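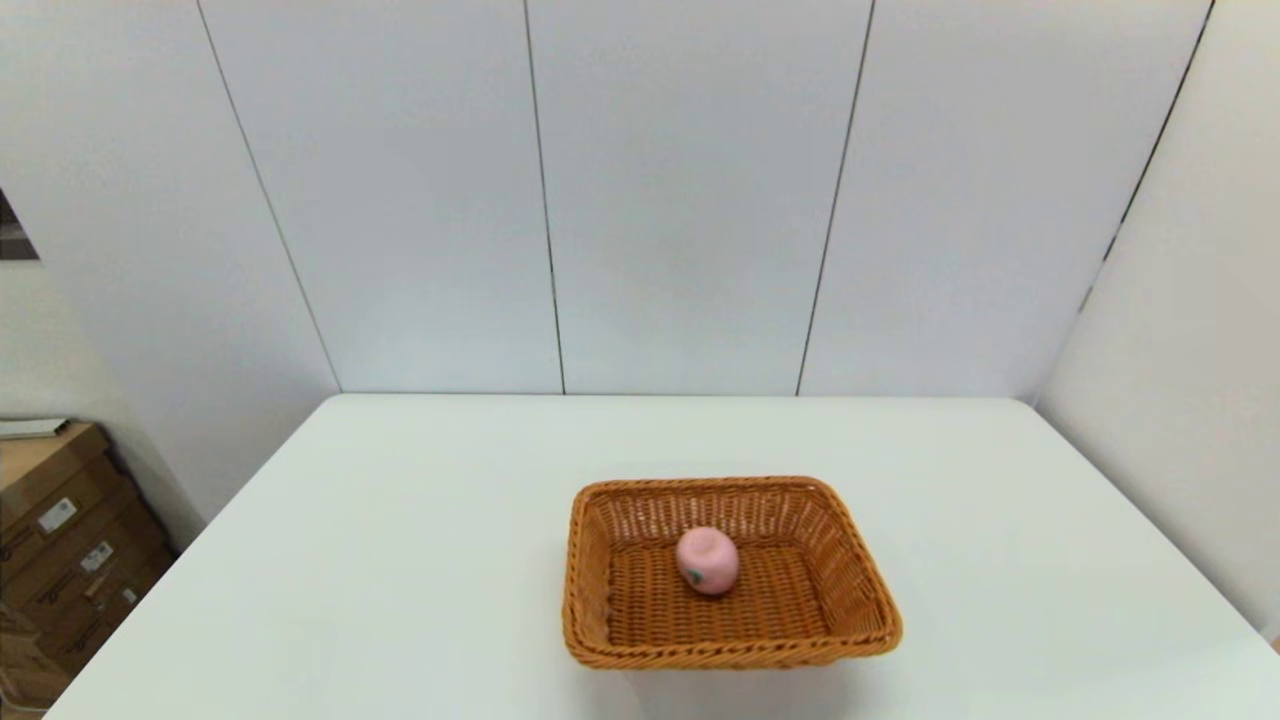

Robotics in Practice > Part Three: Rules and Standards > Chapter 9

9 What a Standard Can and Cannot Promise

Tomomi Fujimoto once asked a class of mine how many of them had read the safety standard their own machine claimed to meet. Two hands went up, and one came down again when she asked about the annexes. I have taught this subject for long enough to find that a good score.

A standard is a record of what a group of people could agree on. It is often useful and sometimes out of date. The trouble starts when a certificate is treated as a fact about the machine, when it is mostly a fact about the day of the test.

Take the Cundden handling trial, which we return to in 9.4. The supplier, Sekiguchi, reported 1,859 clean picks out of 2,000 and called the cell "compliant for light goods". Compliant with what? Ebere Shehu went through the test sheets and found that the rule in use, written in-house at Uria, said only that an object must be "placed in or removed from an open container without damage". It did not say how damage was to be judged, or by whom. A soft toy fruit in a wicker basket on a clear table satisfies that wording. So would a real peach, until someone cut it open the next morning.

None of this makes the trial worthless. Simple objects and plain surroundings are a sensible place to begin, and a rule that nobody can test is worse than a narrow one. But a narrow rule has to be quoted with its limits attached – the object, the container, the lighting, the speed – and in sales papers these are the first things to go missing.

9.1 Reading the scope clause

Begin with the scope, usually a page that readers skip. Write down what it leaves out. The Ater code of practice runs to 300 clauses, of which 30 deal with grippers, and its scope excludes "deformable items" in a single line.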